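How to cook ketchup at home from canned tomatoes

In our house in Susevberg we make ketchup every February, when the summer jars are finished. You need one big pot, a sieve and an afternoon without other plans.

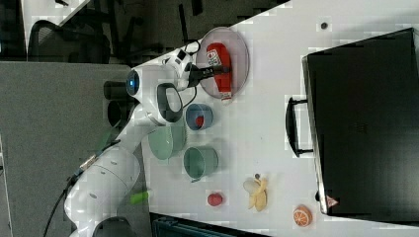
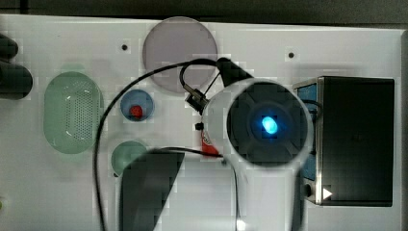
Does it need so much sugar? Elli Lappalainen wrote to me that she uses only half and adds a grated apple, and her children did not notice. I tried it and it is good, but it keeps for a shorter time.

What you need

3,000 g canned tomatoes
100 g brown sugar
100 ml white vinegar
2 onions
salt, two cloves, a little cinnamon

What to do

1. Chop the onions and cook them slowly in oil until they are soft. They must not become brown.
2. Add the tomatoes and the spices. Cook for one hour without a lid.
3. Take out the cloves and press everything through the sieve.
4. Put it back in the pot with sugar, vinegar and salt. Cook on low heat and stir often, especially at the end.
5. Drop a little on a cold plate. When no water runs out from it, the ketchup is ready.
6. Fill it hot into clean bottles and close them at once.

Keep the bottles in the refrigerator and use them in one month. My neighbors in Wurnberg put in mustard seeds also, one teaspoon.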